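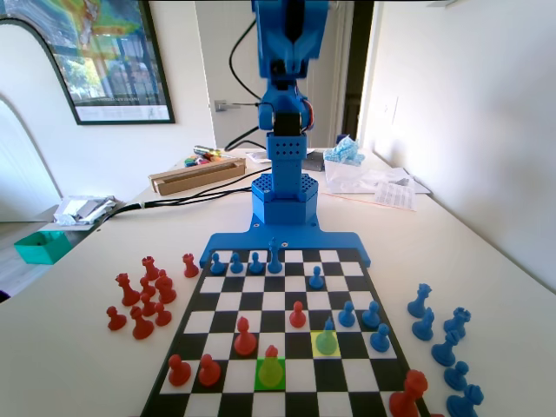

Blue pawns and a taller blue king on the chessboard.

July 6, 2019

The Prarthorpe Athletics Club held its annual meeting last month, and several members have asked me to set down my view of the changes to the winter cross-country league. I do so in a personal capacity.

The league has been run over the same course for many years. From October, the senior women's race will be lengthened to match the senior men's, and both will finish on the lower field by the river. I supported the first change and voted against the second. The lower field drains poorly, and the final 500 metres will be slow going for anyone placed outside the leading group.

Bernadette Caron spoke in favour of the new finish. She pointed out that spectators at present see the runners only twice, and that the river path would allow them to follow the last 1,000 metres on foot. Her argument carried the room, and I accept the result. I would nevertheless ask that the old finish be kept in reserve for weeks of heavy rain.

On the matter of distance there was little disagreement. Blandine Marty, who won the league in its shorter form, told the meeting that she had always trained for the longer race and had found the difference hard to explain to younger athletes. The junior races remain as they were, with the exception of the under-13s, who will now run 2,000 metres on the flat part of the course.

Teams will again consist of six runners, of whom the first four count towards the score. The Ó Ceallaigh Cup will be awarded to the team with the lowest total over 5 fixtures, as before. Ties will be settled by the position of the fourth scorer — a rule that was adopted without a vote and which I consider fair.

Members who wish to enter should do so through their team captain. Entries on the day will not be accepted at the opening fixture, although they may be allowed later in the season if numbers permit. Spikes may be worn on all sections except the footbridge, where runners must keep to the matting.

I shall publish the fixture list once the dates have been agreed with the landowners.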